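Week 3 handout, Containers and Packaging (Z. Liang)
2023-03-13

Topic today: woven containers vs boxes. Weave = structure, not decoration. Stakes go up, weavers go across.
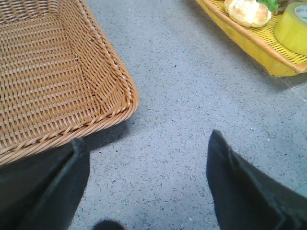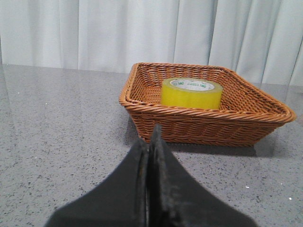 Fig. 2. Rectangular baskets, woven. Second one with a roll of tape in it.

Terms to know
stake: the upright
weaver: goes over/under the stakes
border: finishes the rim, takes most of the handling load
randing: one weaver, over one under one

Bustdale case. Market growers there switched from baskets to crates, kept baskets for soft fruit. Order book lists 857 baskets in one season. Why soft fruit? Air gets through, sides give a litle. Crates stack better. Read Giáp ch. 2 before the seminar, skip the dye section.

Silell vs Manance: same trade, diffrent pricing. Silell charged by weaver's day, Manance by piece. Come ready to argue one side, 15 min each group.

Essay titles up next week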